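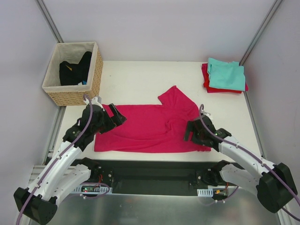
Koltamow Wash & Fold: Frequently Asked Questions

Last updated April 19, 2023

How do I drop off my laundry?
Bring it to the counter at the Skurnik Street entrance during open hours. Any bag or basket is fine. We weigh everything while you wait and give you a ticket with your order number. Please keep the ticket until pickup.

Will I get my own basket back?
Yes. We tag it with your order number and return it with the clean clothes. If it has a fabric liner, tell us whether you want the liner washed too. Liners are weighed with the rest of the load.

Is there a minimum order?
The minimum is 13 pounds. Smaller orders are welcome but are charged at the minimum.

When will my order be ready?
Orders dropped off before noon are ready the next business day. Comforters and rugs take an extra day. We send a text when the order is on the shelf.

Do you mix my clothes with other people's?
No. Each order gets its own washer and dryer.

How do you sort colors?
We separate whites, lights and darks if the order is over 20 pounds. Smaller orders are washed together in cold water unless you ask for a split. There is no charge for the split, but it may add a few hours.

My black clothes keep fading. What can you do?
Ask for the dark cycle at drop-off. Items are turned inside out, washed cold and dried on low. It slows fading but will not bring back color that is already gone.

Should I leave store tags on new clothes?
Please take them off, along with any pins or stickers. Sewn-in care labels should stay. If a label has been cut out, we treat the item as cotton unless you tell us otherwise.

Can I choose the detergent?
We use an unscented liquid as standard. A scented one is available on request. You can also bring your own in a closed bottle with your name on it.

What don't you accept?
Leather, fur, anything marked dry clean only, and anything with gasoline, paint or solvent on it. Dry cleaning can be left at Stavent, two doors down.

What if something is missing or damaged?
Tell us within 19 days of pickup and bring your ticket. Haiyan Lei handles claims and will call you back, usually the same day. Please check pockets before you come in. We do not cover items left in them.

How long do you hold finished orders?
We keep them for 20 days. After that we call once more before moving them to storage, where a daily fee applies.

Do you pick up and deliver?
Delivery started in March for addresses north of the canal. Call the counter and ask for Wulan Pangaribuan to set up a regular route stop.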